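I finished the blue notebook last night, and I'm still a little giddy about it. 377 pages of bread notes! I started it the week I got my first jar of starter from Concetta Mancuso, and the early entries are hilarious. Page after page of "too flat" and "why is it gray inside" and one that just says "NO."

Reading back, I can see right where things got better. It was when I quit switching flours every weekend and stuck with one. I bake 10 loaves of the same plain country bread before I let myself change anything now, and I love it so much more than I thought I would. You get to know the dough. It has moods.

The other big change was water. Roxana Moldovan kept telling me to hold back a splash and add it with the salt, and I kept nodding and not doing it. Well, I did it this September and the crumb opened up like crazy - big shiny holes, a crust that sings when it comes out of the oven. Roxana, I'm sorry, you were right all along.

I also dropped the overnight rise on the counter. My kitchen runs warm and the dough was way past ready by breakfast. Into the fridge it goes, 200 grams of starter in the big batch, and I sleep in.
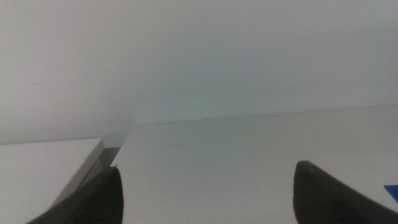 Next up is rye, which scares me a bit. Dario Lombardi swears by a rye soaker with coriander and a spoonful of molasses, and he's mailing me his recipe - on paper, in an envelope! I bought a new notebook for it, a green one with thicker pages so the butter doesn't soak through.

If you have a favorite rye, please send it my way. Seeds are welcome. Raisins I'm still thinking about.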